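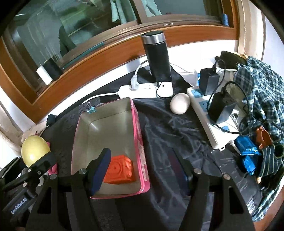 The Long Morning of Picking Things Up

The first thing I learned about teaching robots is that your forearm gets sore. I'd been squeezing the gripper for less than an hour when Lejla Ivanov looked over and told me to switch hands, and I said I was fine, and then I dropped an egg-shaped thing on the floor and switched hands.

I should back up. Lejla runs collection for a small outfit called Orel, which has two rooms over a shoe repair place in Whitcombe and a very loud radiator. Orel doesn't build robots. What it makes is examples: thousands of short recordings of somebody doing a small job with a gripper held in their own hand. Those go off to a project called Nukent, where a learning system chews on them and (everybody hopes) comes out the other side able to do the same sort of job with a real arm. I'd asked to come watch. Lejla doesn't really do watching, so I got a stool, a gripper and a table full of stuff.

And what a table! I think I'd pictured a lab bench with three colored cubes on it. Mine was up against a big window with a brown wooden frame, and it looked like my brother's dorm room. There was a dark cloth all bunched up across it, a plaid shirt in a heap, a black bottle standing on a power strip, another power strip lying crooked with its adapters and cords going every which way. Somewhere in the middle of that was a pink tin box, open, and the box was my job.

"Put things in, take things out," Lejla said. "Don't do it the same way twice."

That second part is harder than it sounds. The orange block in the tin has circles carved into it, and once I'd found a way to pinch it that I liked, I wanted to pinch it that way for the rest of my life. Lejla let me go for 11 tries and then played them back for me on her laptop. They were practically the same recording. A system that learns from those, she told me, will get very good at one pinch from one side, and then somebody will turn the box a little and it'll be lost. So I came in from the left. I came in from the top. I shoved the block into the corner first and dug it out, which took forever and which she liked best of anything I did all morning.

She's picky about speed, too. I have a habit of hovering, apparently. I get the fingers right over the block and then sort of hang there while I make up my mind, and the recording has all of that in it, every little wobble. A person watching would know I was dithering. The learning system has no idea, and it may well decide that hanging in the air for two seconds is part of the job. Early last November they got a whole batch back from Nukent with a note attached, and the trouble was one collector who tapped the table before each grab, just a nervous thing, like knocking on wood. The arm had started tapping the table. They pulled the entire batch.

I asked whether the mistakes get thrown out, and the answer is some of them. If you drop the block and just stop, that one goes. If you drop it and go back and get it, they keep it, and they're glad to have it, seeing how an arm out in the world is going to drop things all the time and had better know what comes next. I found this very comforting. I dropped plenty.

The order for this job is 1000 good examples, and Lejla had logged 1483 recordings by the time I showed up, so you can do the math on how picky she is. A regular session runs 90 minutes and then you have to take a break whether you want one or not. Tired people get lazy and repeat themselves, and she says she can spot it in the playback before they feel it in the hand.

We took ours at the Flillmont, a diner down the block with decent pie, and I caught myself staring at my fork. How do I pick up a fork? Do I slide it to the edge of the table first? (I do. Every time.) Lejla says that goes on for a week or so and then wears off, except with mugs, where it never has for her. She still thinks about the handle.

After lunch she moved me on to the egg-shaped pieces, a white one and a pale yellow one, and these are miserable. They roll. You come at them a hair off center and they scoot away from you. My trick was to trap one against a fold in the cloth, and I was pretty proud of that until she pulled the cloth smooth and told me to do it again.

I went home with a stiff thumb and a printout of my keepers, which she'd dated Sat 26 January and signed at the bottom. It's on my fridge. She's asked if I want to come back for the next job, which is folding, and I've told her I'm thinking about it, but I've already started practicing on the dish towels.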